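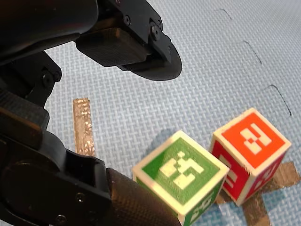 The gripper at the green cube, with the red one beside it on its cross of tape.

The robotics club at Grarngate meets in a room that used to store gym mats, and some of the mats never left. When I visited on 23rd September, Olga Veloso was flat on her stomach on one of them, chin on her fists, watching a pair of black jaws.

"You have to get down to its level," she told me. "From up there everything looks lined up. Then you lie down and you see it's off by a finger."

Olga is one of five students on the stacking project, which the club has been at since January. The arm is called Pistby, after a misspelt label on the first box of parts, and the task sounds almost too simple: find a cube, pick it up, put it where it belongs. I asked Sizwe Kekana, who writes most of the code, why that takes the best part of a year.

"Because there are so many ways to get it nearly right!" he said. "The markers on the cubes tell the program where each face is and which way it's turned, and that bit we had working early on. Closing the fingers in the right place is another story. If one side touches first, it pushes the cube, and now your lovely numbers are wrong."

He keeps a log of every attempt. There were 2,049 entries in it when I looked, a good many of them with the single word "nudge" in the notes. He scrolled through them for me with real pride -- he is fond of the failures, and can tell you what changed after each bad run.

The hardest setting is the one the students call neighbours, where two cubes stand almost corner to corner and the arm has to take one without disturbing the other. Leonilde Frade came up with it in the spring, and the others have not quite forgiven her.

"It was getting boring," she said. "We had one cube in the middle of the floor and it worked 34 times in a row. Well, of course it did. Nobody's kitchen looks like that."

Their teacher, Albertina Matos, mostly stays out of it. She taught physics for years before she took the club on, and says she learned the software a week ahead of the students, then a day ahead, then behind them. "Now I ask Sizwe," she said. "I do know about friction, though. They come to me for friction."

Friction matters a great deal here, as I found out when I asked about the finger pads and got a very happy quarter of an hour on the subject. Olga wants to try a softer surface. Leonilde thinks that if the approach were slower the pads would be fine as they are. They have agreed to test both, 60 runs each, with the cubes put back on their tape marks between goes.

The Paiva schools meet comes next, where the team will have a table and a strict time limit. None of them seemed worried. Olga had already gone back to the mat.

"Go again," she called to Sizwe. "Slower. I want to see which side touches."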